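Thread, mostly

I have been meaning to write something about knots since September, when I cleared out the Kistard and found how much thread was in it. The Kistard is the narrow chest of drawers next to my desk. The top drawer was supposed to be for mail. It had mail in it, and also a lot of cut ends of suture, two dried-out practice pads, a needle holder I thought I had lost when we moved to Brurnon, and a shoelace tied around a pencil.

The shoelace is how I started. Fiorella Negri, who was two years ahead of me, told me to put away the real thread and use something thick enough that I could see which strand was going over which. I didn't want to. I had a new pad and a new kit and I wanted to use them. I used them for a week, made a pile of slipped knots, and then went and got the shoelace.

If you want to learn, I still think that is the order. Get a lace or a cord in two colors, or color one half with a marker. Tie it around a drawer handle or a chair leg. Make one throw, lay it flat, then make the second throw going the other way. When it's right, the two halves lie side by side and the knot looks square. When both throws go the same way you get a granny, and it will slide when you pull on it. With a thick cord you can see the difference from across the room. With fine thread I couldn't see it at all at first, and I had to tug at every knot to find out what I had made.

After the cord I went to the pads. I have owned three. The first was the cheap one that came in the kit, with wounds already cut into it, and the top layer tore after a few stitches. The second was better. The third is a Plidus, and I'm still using it. It has some give to it, the thread doesn't saw through the surface right away, and it stays put if you set it on a damp dishcloth. It does pick up lint. I keep it in a bread bag.

A few notes on what went wrong for me, in no special order.

I left my tails too short. On a lace it doesn't matter because you have all the cord you want. On a real length of thread you pull it through, forget to stop, and the tail goes right through the tissue and you start over. Now I stop pulling earlier than seems right and look at how much is left.

I grabbed the thread anywhere. If you pinch it in the middle and then pinch it again in the same place, it frays, and a frayed spot is where it breaks. Take it near the end if you can. The part that is going to stay in the knot should be handled as little as possible.

I pulled up. This was the big one. I would make a nice flat throw and then lift both hands to tighten it, and the whole pad would come up off the desk. Primo Colombo watched me do it once and put a coffee cup on the corner of the pad to hold it down, and said that a person does not come with a cup. You pull out to the sides, level with the surface, and the knot goes down by itself. I put a piece of masking tape on the desk as a line to pull along and that helped more than being told.

I hurried the loop. Wrapping the thread around the tip of the instrument is the part that looks good when other people do it, so I tried to do it fast. The thread has a memory from the packet, and it springs off the tip if you don't keep a little tension on it. Thinner thread is worse. Bring the instrument to the thread and let it lie where it wants to lie, then turn.

For a while I kept a log. I wrote down each knot as good, granny or broken, on the back of an old calendar. I got to 300 and my aim was 500, and then I stopped, partly from boredom and partly because the good ones had stopped being news. I don't regret the log but I wouldn't keep one again. What I do now is sit down at 8 in the evening with the radio on and work until the thread runs out. One packet goes a fairly long way if you aren't wasteful with the tails.

We call the back room the Sala, after what my grandmother called her front room, and that's where the desk is. The light is bad. I have a gooseneck lamp clamped to the shelf on the left side and I keep moving it, because wherever I put it one hand ends up in the shadow of the other. A sheet of white paper under the pad bounces a bit of light back. Pale thread on a pink surface is hard to follow under a yellow bulb, so I changed the bulb too.

The other half of this is tying with instruments only, no fingers on the thread anywhere. All the same rules hold, and each mistake is bigger. You can't feel the thread begin to fray. You have to judge tension by looking: whether the surface is dimpling, whether the strand has gone straight. I find the moment when the strands cross above the tissue the hardest part, because the thread is curling in several directions and only some of it matters. 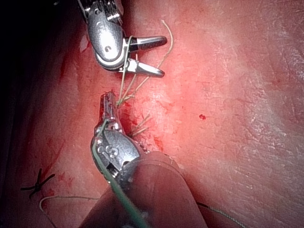
Light tan thread, crossed and twisted on its way down to the tissue. The loose tail is at the top.

I look at the tail first now. If I know where the free end is, I can usually work out the rest. Then I look at the crossing strands and try to say which one is on top. If I can't say it, I don't pull. Fiorella does this out loud, under her breath, "over, under, over," and I used to think it was a nervous habit. I do it too.

The jaws should be open only as much as they need to be. Wide open, they catch the loop you are trying to slide off. I have hooked my own loop that way more times than I'd like, and the fix is to stop, close up, back out along the same path you came in by, and begin the throw again. Yanking makes it a tangle.

Somebody asked in the comments on the sewing machine post whether any of this carries over to regular sewing. A little. My buttons stay on better. I've also gotten fussy about cutting thread at a proper length and no longer bite it off, which my mother is pleased about.

The Kistard's top drawer is back to mail. Thread is in the second drawer now, in a flat tin, sorted by thickness, with the needle holder on top. The shoelace is still around the pencil. I lent it to my neighbor's kid for 5 days and he brought it back with a bowline in it, so I have to learn that one next.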